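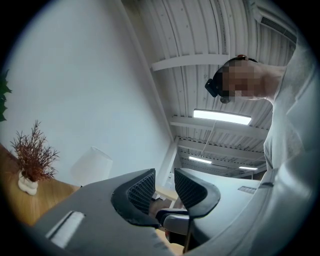

Title slide: light grey top, black head strap, seen from below

File names, folder depth and what breaks when a shared drive is moved
Speaker notes, Jul 9, 2019

Slide 2. Scope

The talk covers one move, the Dilico office drive to Trovent, done in March. Permissions and backups are left out. They were handled separately and would need a session of their own. Everything here concerns names: the names of files, the names of folders, and the full path made by joining them together.

Define the terms before going on. A name is the last part only. A path is every folder from the top down, plus the name, plus the separators between them. Most of the faults we met were in the path, although users reported them as faults in the name.

Slide 3. The two limits

On the old drive a single name could run to 255 characters. Trovent accepts the same length for a name but stops the whole path at 400. A file with a legal name can therefore be refused because of where it sits. The error message gives the name and says it is too long. Users shortened the name, tried again, and got the same message.

Spaces count. The separator counts. On Trovent the name of the top-level site counts as well, so a path that measured under the limit on the old drive could be over it after the move. Say this slowly — it was missed in our first test.

Slide 4. Where the length came from

Folder names that repeated their parent. The Kordestani contract had a folder called Kordestani contract, inside it Kordestani contract drawings, inside that Kordestani contract drawings old. Each level was reasonable to the person who made it. The deepest branch went down 19 levels.

Copies inside copies. When a folder is dragged by accident into its neighbour, it often stays there and both are then edited. Show the folder tree and pause.

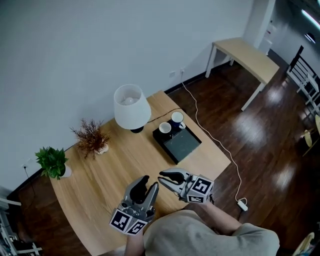
Is it better to shorten the file names or the folder names?
Folder names. One change near the top shortens every path beneath it, whereas a change to a file name helps that file only.

Slide 5. Characters

Length was the larger problem, but characters took more time. The old drive had been written to from several kinds of computer and each allowed a slightly different set. We found the following in use and not accepted by the new system: colon, question mark, asterisk, quotation marks, and a space at the end of a name. The last is the hardest to find by eye. Sort by name and it does not show. A script that prints each name between square brackets makes it plain.

Accented letters were a separate matter. The same letter can be stored as one character or as a plain letter followed by a mark. The two look the same on screen and do not match in a search. We converted everything to the single form before copying. 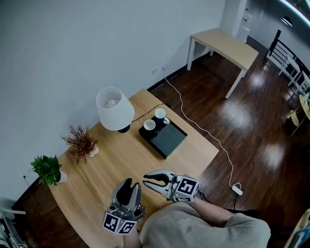
The conversion has to be done once, on the source, with the drive set to read only. If it is done on a copy while people are still saving to the original, the next sync brings the old forms back alongside the new ones, and there are then two files that appear to share a name. The Sakum folder was left in that state overnight and had to be compared by checksum.

Slide 6. Order of work

1. List every path with its length. Sort longest first.
2. Rename the top folders. Measure again.
3. Take out nested copies, after comparing contents.
4. Replace the characters that are not accepted. Use a hyphen for all of them.
5. Set the drive to read only, convert accented letters, copy.

Stress step 2. Doing it before anything else left 7 paths over the limit, and those were renamed by hand.

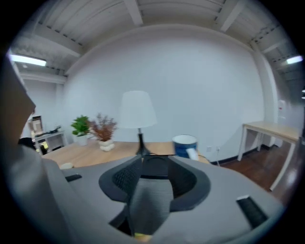
Slide 7. Links

Renaming breaks links between spreadsheets. There is no tidy way round this. We searched each workbook for its outside links, kept a table of old path against new path, and ran a replacement. Links typed into emails were left alone.

Shortcuts on desktops also stopped working. Staff were told to delete them and make new ones from Trovent.

Slide 8. Rules now in force

Dates at the front of the name, year first. No client name below the client folder. No folder called old, misc or new. Versions are kept by the system, so no version number in the name unless the document has been sent out.

Leave this slide up during questions. The path listing script is linked from the handout.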